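**Snacks on the desks: your questions, mostly asked before**

**Are we allowed to eat in the Gestberg room?**
Yes, at the table. The sofa has suffered enough.

**What is the tray for?**
Wrappers, crusts, anything likely to roll. Empty it before you leave. It doesn't do this by itself, whatever the evidence of last December.

**Do I need a snack bag?**
We'd like one. Any cloth bag will do, as long as it goes through the wash now and then. Paltton in the arcade sells plain ones for £4, should you dislike fruit.
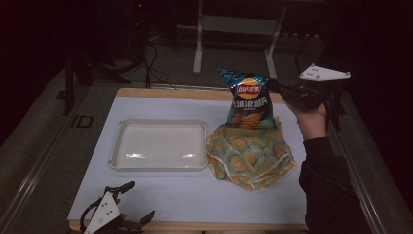

*Wavy crisps, citrus cloth and an empty tray.*

**Can I bring crisps?**
You can. Large bags are for sharing, and opening one within earshot of 16 people counts as an offer.

**Where do leftovers go?**
Fold the top over, clip it, and put it on the Drillard shelf with your name on. Unnamed food becomes public property after 2 days.

**Who washes the cloth bags?**
You do. Forty degrees, inside out, crumbs shaken out first. Outdoors, please.

**Something is still sticky. Who do I tell?**
Extension 118. Have a damp cloth ready, as you'll be asked whether you've tried one.

Last updated September 2020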